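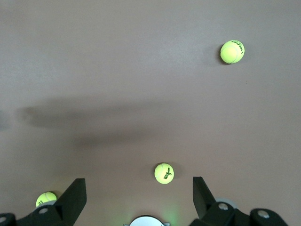
Court news, and please read to the end this time

Quick one from me, typing this between the shop and the school run, so forgive the spelling. Lots to get through.

First thing. The resurfacing at Pirton is happening. Deposit paid, contractor booked, start date is 11th July and they want 13 days if the weather holds. Courts 1 and 2 first, then 3 and the practice wall. So for most of the holidays there will be one court or two courts, never all of them. If you turn up and there's tape across the gate, that court is shut. Please don't step over the tape. Last time a set of footprints went right across the baseline of court 2 and we played around them for four years.

Color is going to be green inside, darker green outside. I know some of you voted for blue. Blue was another $208 per court for the extra coat and the vote was close enough that the money settled it.

Booking while the work is on. One hour max, no back to back slots, singles or doubles. Juniors keep the 4 to 6 slot on whatever court is open. If you book and can't come, take your name off the sheet. The sheet is still paper, still on the clubhouse door, pen on a string. Online booking is coming, Skoryk sent a quote and it was more than we spend on nets in a year, so it's coming slowly.

Balls. Right. We have switched to buying by the case and the price at the hatch goes down a bit, $3 a can for members. Used ones go in the tub by the door, anything that still has a bit of bounce. Coaching takes the decent ones and the flat ones go to the dog shelter out at Rakness, who can't get enough of them apparently. What the shelter does NOT want is balls that have sat in a puddle behind the practice wall since April. Those go in the trash. Somebody dropped off a whole bag of them and they'd gone black inside.

Related, a few people asked how to tell if a ball is done. Drop it from shoulder height next to a new one. If it comes up to your knee and the new one comes up to your waist, it's done. Squeeze test works too, once you've got the feel of it. Playing with dead balls is murder on the elbow, you end up swinging twice as hard at everything, and half the sore arms in the Thursday-night crowd (you know which night, whatever we call it now) would clear up with a fresh can and a looser grip.

Ladder. Round one results are up on the board. Well done to everyone who got their matches in, and for those who didn't, the deadline really was the deadline. Mieczysław Kubiak is top after beating last year's winner in a third set that went on until the lights timed out. They finished the tiebreak the next morning before work, 9-7. He'd like it known that he is 64 and available for challenges. Round two pairings go up as soon as I get the scores off the bottom group, who have between them handed in one scrap of paper with no names on it. 6-3 6-4 to who??

Lights. The timer is fixed to go off at 10. It can't be overridden from the box so please stop trying, the little door is hanging off one hinge now. If you're mid game at 10 you're mid game, come back tomorrow.

Summer camp. Two weeks, mornings only, ages 7 to 14. With the courts half closed we're running the first week on the school field with the mini nets and the second week at home. Bring: water, a hat, shoes that aren't running shoes. We have loaner rackets in the small sizes but not many in the middle sizes, so if yours has outgrown a 23 or a 25 inch and it's sitting in the garage, we would love it. Strings don't matter, Prornar are restringing for us at cost through the end of summer. They'll do members' rackets at the same rate if you drop them at the hatch with your name and the tension you want. Write the tension down. "Same as before" isn't a tension.

Prices for camp are same as last year, second child half off. Forms in the rack, money in an envelope with the kid's name on it please, not loose in the rack. Yes that happened.

Potluck. End of the first camp week, on the grass, from 6. Sign up for a dish so we don't get all pasta salad again. We need somebody with a grill, ideally two somebodys. The old grill went to the dump and good riddance.

Still looking for: a second person to open up on early mornings, a roller squeegee that actually reaches the net posts, and the key to the ball machine shed, which was on the hook and now is not on the hook. No questions asked. Check your racket bags, check the car. It has a bit of red tape on it.

Lost and found has got one child's sweatshirt (gray, size 10), a very nice water bottle, two left-foot insoles and a pair of reading glasses. All in the box under the bench until camp starts, then it goes to the thrift store.

Next newsletter when the first coat's down. Anything you want in it, note through the hatch or catch me at teh gate.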